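Two weeks of evenings and the harbor painting is still sitting on the easel with no sky. I keep walking past it with my coffee and telling myself Monday!

I started it from a sketch I made at Rarnholm, up on the wall behind the old net sheds, with the wind trying to take my pad the whole time. The sheds came together fast (rusty roofs are my happy place, I could paint them all day) and the water was fine once I stopped fussing with it. But the sky that afternoon was a kind of yellow gray I've never managed to mix, and I've made 2 test strips now that both look like old dishwater.

I ended up ordering a 1000-piece puzzle just to avoid it. Not proud.
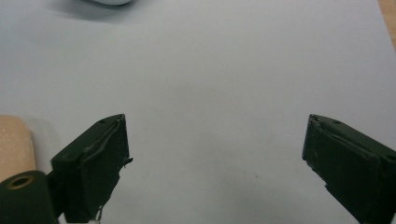
So the plan is to go thinner. One warm wash, let it dry overnight, then the gray over the top with the big soft brush I got at Ketilsson - the one I swore I didn't need. If that fails I'll crop the whole thing down to the sheds and call it a small painting. Prints of the Vamholm lighthouse are back in the shop, by the way, and the Rinen ones should follow in October.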